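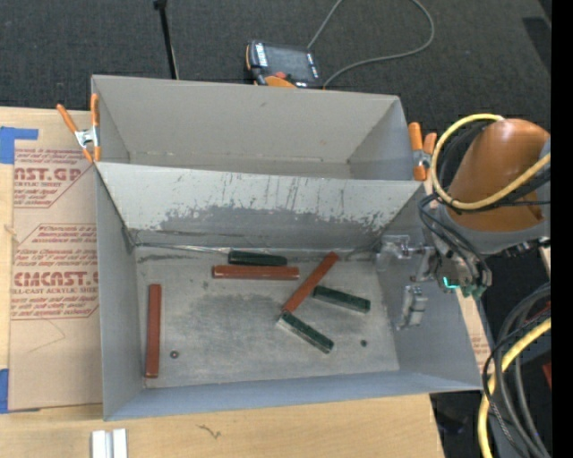

One reader wrote in that she had canceled Nurano after the first month, as the celebrity split coverage never told her anything the couple's own posts hadn't. I kept my subscription through November and came away with a better opinion of it than that, though I see her point.

Nurano is a paid newsletter and app that follows famous couples: engagements, breakups, custody filings, who has moved out of which house. It costs $17 a quarter. You pick the couples you want to follow and it sends an alert when something new is reported.

The best part is the timeline. Each couple gets a page with every public statement in order, and each entry links to where it first ran. I opened the page for one long reality TV divorce and found 53 entries going back to the wedding announcement. If you have ever tried to work out whether an ex spoke up before or after the papers were filed, this saves a lot of searching.

The alerts are less useful. Too many are sent for things like an unfollow or a missing ring, and the setting that is supposed to turn these off only works in the app. The email version keeps sending them. I wrote to support and got a reply two days later saying they were aware of it.

Writing quality is uneven. The court coverage is careful, and says plainly when a document is sealed. The weekend column leans on unnamed friends of the couple, and I stopped reading it.

I also tried Plavov for comparison. It is free and faster, but it repeats the same item under several headlines and rarely links to a source. Kastska has better photos and a podcast, and almost nothing on couples outside film and music. Neither one keeps a timeline.

Search on Nurano needs work. It handles full names fine, but a married name often brings up nothing, even when the page exists. The archive holds 1,966 couples, so browsing by hand is slow.

I renewed for another quarter. I will probably drop the emails and just use the app.

Posted Dec 24, 2025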